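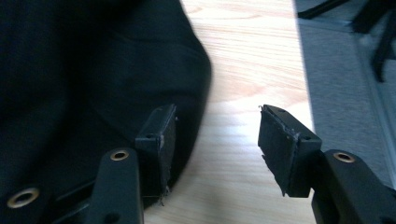 Black fabric with a brass-coloured eyelet - fold it or roll it?

Posted by Archana Rastogi

I've got a big piece of heavy black cloth with metal eyelets and it lives on the end of my table because I can't get it into the cupboard without it looking like a dead seal. I've read that you should always roll this sort of thing and never fold it, and I'm not convinced. Rolled, it's too long for the shelf. Does folding do any real harm, or is this one of those rules people just repeat? Also do the eyelets mark the cloth? The shop wanted to sell me a Kevari storage tube, which seems a lot of money for a tube.

Viorica Vasić

I'd be suspicious of anyone selling the tube as well. I've folded mine for 6 years. You get creases, and they mostly drop out once it's been hanging overnight. What does leave a mark is an eyelet pressed into the cloth with weight on top, so fold with the metal to the outside and don't stack books on it. I put 2 old pillowcases between the layers, though I couldn't swear they do anything. If yours has a coating on the back, that's different - coatings can crack along a fold, so check the label first.

pegbag

Just roll it. Everyone knows folding ruins it.

Archana Rastogi

Everyone keeps saying so, yes. No coating that I can find, so I'll try the pillowcases.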